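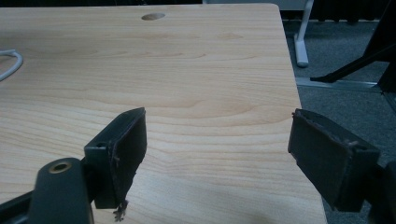

The question put to this blog most often is whether a machine can be trusted with small chores. My position, as of February, is that it cannot yet. Putting caps on a rack remains difficult - cloth sags, and a hook must be met exactly. Fornavum claims up to 400 caps a shift for its shop unit; I remain doubtful.
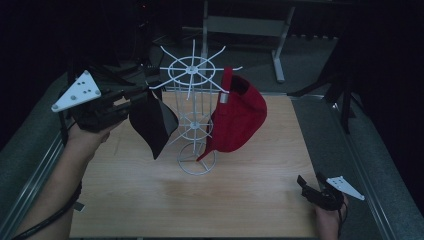
Coelho writes that speed matters less than recovery, and that a dropped cap should not require a call to the manager.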